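February 12, 2023

Boiler pressure down to 0.8 bar again this morning. Topped it up to 1.2 before breakfast and bled the upstairs radiators, front to back. The back bedroom one gave air for a long time and then a brown dribble. Inhibitor is due, and has been due since October.

Spent the rest of the day on the sourdough log. The Pillent flour is finished and the last loaf from it is on the rack. I have now baked the same formula with it and with the Divcombe, same starter, same pot, same oven shelf, and the two do not behave alike. The Divcombe takes up more water. At 72 percent hydration the Pillent dough was slack and spread when turned out. The Divcombe at 72 was stiff enough to resist the scraper, and I had to go to 75 before the folds felt right.

Today's dough, for the record: 400 g white, 100 g wholemeal, 375 g water, 100 g starter, 10 g salt. Mixed at 7:40. Salt held back half an hour. Folds at 8:40, 9:20 and 10:00, then left alone. Kitchen was at 18 degrees when I started and 20 once the oven had been on for the test loaf. I put the bowl in the cupboard over the refrigerator, where it is a little warmer, and it had risen by half at 1:15. Shaped, basket, cold.

Reread my old notes over lunch. They are poor. There are three pages where I wrote "good rise" and no temperature, so they can't be compared with anything. One entry says only "too sour, see last time," and last time is blank. From now on every loaf gets flour, water, room temperature, start of mix, time of shaping, and the height of the baked loaf at the middle. Height by ruler, after it has cooled.

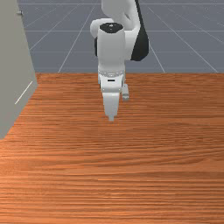

Sorcha Mac Giolla wrote back in the afternoon that height is the wrong thing to measure, as it mostly tells you how tight the shaping was, and that I should cut the loaf and look at the bottom third. If the crumb is dense there and open on top, it was underproofed, whatever the ruler says. She also thinks 100 g of starter is too much for an overnight in the cold and would cut it by half.

I agree on the bottom third. On the starter I am less sure. Halving it would add hours to the warm stage and I would be shaping after supper. Will try 75 first and change nothing else.

Cut the Pillent loaf to check. Dense along the base, with 2 big holes under the crust. So she is right about that one, and I had it down as a success. Corrected the entry in pencil.

Ordered another sack of the Divcombe. The Skolach rye was out of stock, so the rye loaf waits. Ní Chonaill have put their delivery charge up and I left them off this time. Total came to 114 with the salt.

Boiler at 1.1 at ten o'clock. Losing pressure slowly, then. Check the valve under the stairs with a dry paper towel tomorrow, and take the dough out of the refrigerator while the oven heats.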